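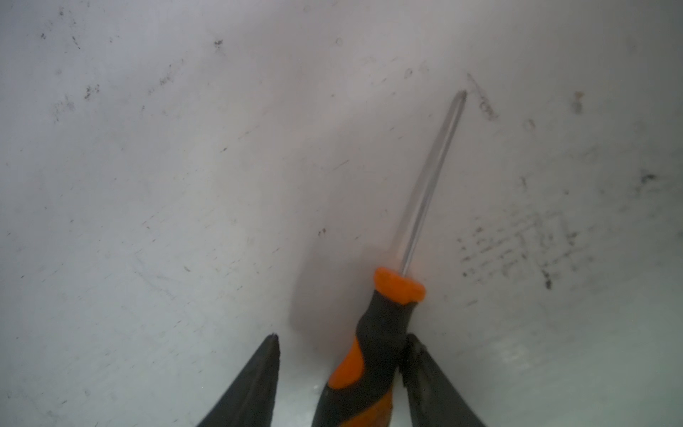

Figure 3.1. A Phillips screwdriver with an orange and black handle.

Chapter 3: Picking Up and Putting Back

I took my first repair class from Henk Vermeulen, and he spent the whole first evening on where to set down a screwdriver. I was so annoyed! I'd come to fix a radio. But I've taught this course 18 times now, and I start the same way he did. 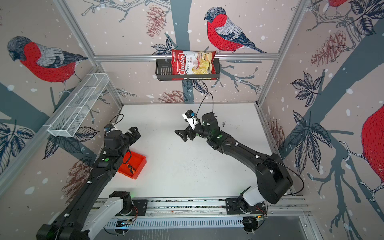 Small tools want a home within arm's reach, and it should be the same home every time you sit down. My own bench is a mess by noon (ask Fumiko Kawaguchi, she shares it), so I use a tray. An orange-red one with raised edges, like the one on the white tabletop in the second picture, is easy to find even when you're only half looking, and the edges keep a round handle from rolling off onto the floor. Pick a color that stands out from your table.

In this chapter we'll sort drivers by tip, set up a tray, and practice putting things back between steps. Bring one Phillips driver and any tray you like. Exercise 1 starts with both of them on the table.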